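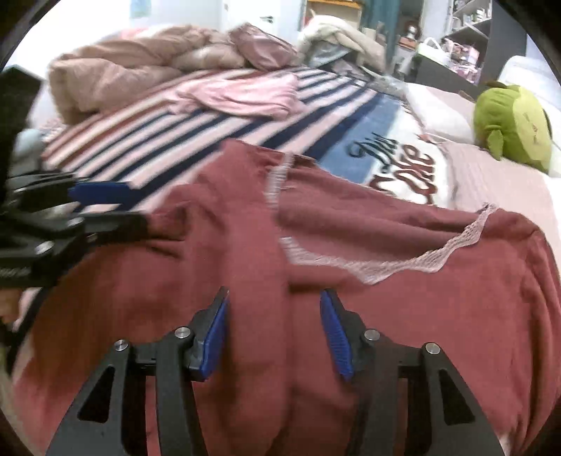 Can we visit the Skenell dunes with small kids and still get back to Cadamberg the same day?

A same-day visit works if you leave Cadamberg by 8 in the morning and stick to the lower trail, and the last shuttle down from the dunes parking lot leaves at 4:30.

Family Travel Club
Minutes of the November meeting

Present: Ayana Mamo (chair), Taha Shehata, Aravind Ramasamy, Padmavathi Palaniappan, Parvathi Devadiga (notes), plus eleven families in the room and a few on the phone.

The meeting opened at 7:05 p.m. Ayana welcomed the new families and we went straight to the desert trip, which is what everybody came for anyway.

1. Last meeting's minutes

Approved with one fix. The lake picnic spot is on the north shore, not the south shore. Sorry to the two families who drove to the wrong side!

2. Spring trip: where we are going

We have a destination! After three meetings of going back and forth between the coast and the desert, the desert won on a show of hands, and it wasn't close. We will base ourselves in Cadamberg for four nights and spend our days in and around the Skenell dunes.

Taha drove out there with his kids last month and came back glowing. He passed around his map with pencil notes all over it. His favorite stop was the lower trail at Skenell, a flat loop with big boulders the kids can scramble on, and a picnic shelter at the halfway point. His youngest walked the whole thing on her own and then wanted to do it again. The upper trail has the better view but there is a ladder section near the top, so it's one for the older kids and whoever feels like going with them.

Parvathi asked about shade. Taha said there is hardly any after the picnic shelter, so hats on everybody, and do the loop counterclockwise to get the open part over with early.

3. Getting there

The drive is 127 miles each way from our usual meeting lot. Aravind has been over the route carefully and likes the valley road better than the highway. It adds twenty minutes but there is a diner with a fenced play yard right at the midpoint, and the pie is very good (he recommends the cherry).

Gas: fill up in Cadamberg before going out to the dunes. There is nothing past the ranger gate. Taha said his phone lost its signal at the gate too and didn't get it back until he was nearly in town again, so please save your maps at home.

We talked about renting one big bus. The kids in the room were loudly in favor. Aravind got a price and it would use up most of our money, plus we would be stuck without cars for naps and early exits. We agreed on carpools. Families with a spare seat should tell Aravind by the end of the month.

4. Where we are staying

Padmavathi had great news on this one. Unnithan Lodge, on the edge of Cadamberg, will hold its entire bunkhouse wing for us, along with the big kitchen and the fire pit. The price for the four nights is $2370 for the wing, split among everybody who goes. We all thought this was terrific, and there was some clapping.

The wing sleeps 33. If more people than that want to come, there is a motel across the road with a pool, and Padmavathi has asked the lodge if motel families could still eat with us. They said sure.

Room notes from Padmavathi's call with the lodge:
Bottom bunks go to kids under six and to anybody with bad knees.
Two rooms have a door to the porch. Those are for families with babies, so the rest of us can sleep through the 5 a.m. wake-ups.
Quiet hours start at 9:30. The fire pit is far enough away that talking is fine later than that, singing is not.
Cribs are free, but ask early. They have only a couple.

Ayana asked if we could cook one big dinner together instead of everybody doing their own pasta. Yes please, said the whole room. Parvathi offered her lentil soup, Taha is bringing the camp griddle for pancakes, and we still need somebody for a salad night.

5. Packing

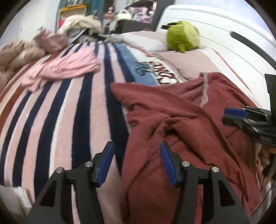
Desert nights in spring are much colder than first-timers expect, and the lodge supplies sheets and pillows but only one thin cover per bunk. Padmavathi wants every family to bring something warm for each bed, and she would take a big plush blanket over a sleeping bag for the little ones. The sort with broad stripes like the one on this bed, in pale pink, navy and white with thin bands of rust orange, has an extra plus, as it is easy to pick out of a heap when everybody is unloading at once. Put your name on it all the same. Last year we went home with the wrong bedding in at least three cars, and one pillow is still looking for its family.

Other things people asked to have on the list:
Closed shoes for every child, plus a spare pair. Sand gets into everything.
A comb and tweezers for cactus spines. Aravind can show you the comb trick.
More water than you think. Fill your jugs at the lodge, as the trailhead tap is shut off until summer.
A sweatshirt for the fire pit, and one for the car.
Headlamps for the kids. They love them, and it keeps flashlights out of everyone's eyes, mostly.
A swimsuit if you are at the motel or plan to be friendly with somebody who is.

Please leave drones and scooters at home. The park allows neither.

6. Star night at Plurar

This could be the best part of the whole trip. Plurar is the old observatory on the hill behind Cadamberg, and they run a family night with telescopes set up on the terrace. Ayana called and they can take our group on the second evening. Kids get a turn at every telescope and there is hot chocolate. The program starts at 8 and runs until the kids fade.

There are 220 steps from the parking lot up to the terrace. Strollers won't make it, so bring a carrier. Anyone who can't do the steps can be driven up the service road, but we have to give them the names beforehand. Ayana will collect those.

Question from the floor: what if it's cloudy? They do an indoor show under the little dome. Taha's kids saw that one and gave it high marks.

7. Money

Deposits are due before our next meeting. Padmavathi is collecting. If paying all at once is hard, talk to her quietly and she will work something out, as we have done on every trip. We want everybody there.

We also agreed to pay the observatory fee out of what was left over from the bake sale.

8. Other business

The outgrown gear swap was so popular that we are doing it again, half an hour before the next meeting, in the hallway. Kid hiking boots and carriers are what people want most.

Parvathi is putting together a scavenger hunt for the dunes, with pictures for the kids who don't read yet. Send her your ideas. So far she has lizard tracks, a heart-shaped rock, and a grown-up taking a nap.

Taha raised the idea of a summer trip by train. Big interest! Held over until the desert trip is settled.

To do
Ayana: confirm the second evening with Plurar, collect names for the service road.
Aravind: carpool list, route sheet with the diner on it.
Padmavathi: deposits, crib requests, sign the Unnithan form.
Taha: copies of his Skenell map for every car.
Parvathi: scavenger hunt, dinner sign-up sheet, these minutes.

The meeting closed at 8:40 p.m. The next one is in the same room, with the gear swap first. Whoever left a green lunch box under the snack table, Parvathi has it.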